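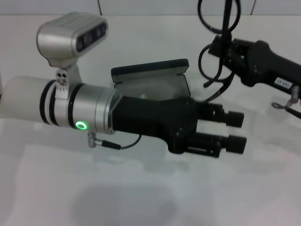
A white and silver arm with its green light on, over a pale tabletop.

Visit to the Fellholm pottery, 15 Sep 2020

We left the main road at the old dairy and followed the signs to Fellholm. The pottery has an open day once a year, and entry was free. Parking was in the field behind the kiln shed, which was muddy near the gate.

Nizar Farah showed our group through the buildings. He started in the clay store, where two bodies are kept: a red earthenware they call Tremari and a gray stoneware called Condori. The stoneware goes into mugs and oven dishes. The red is used for plant pots, and they sell far more of those.

The throwing room has four wheels. A potter was making small bowls and talked while she worked. A good day for her is 160 bowls. The handles are pulled by hand the next morning, once the clay has stiffened, and anything with a thin rim is set aside under plastic.

Glazing was the part I had come for. They mix their own, and the test tiles hang on nails along the whole north wall with the recipe numbers scratched on the back. The dark green I have at home is number 43. Nizar told us the green has been hard to repeat after a change in the copper supply, and the newer pots do look a little browner.

The large kiln holds 384 mugs and takes 48 hours to fire and cool. It was shut during our visit, so we only saw it from the front. The small test kiln was open and we could look at the shelves.

Seconds were on sale in the yard at half price. I bought a casserole without a lid and two saucers. Tea was served in the packing room until four. The shop is open through December, then closes for the winter while the kiln bricks are replaced. Wear old shoes if you go.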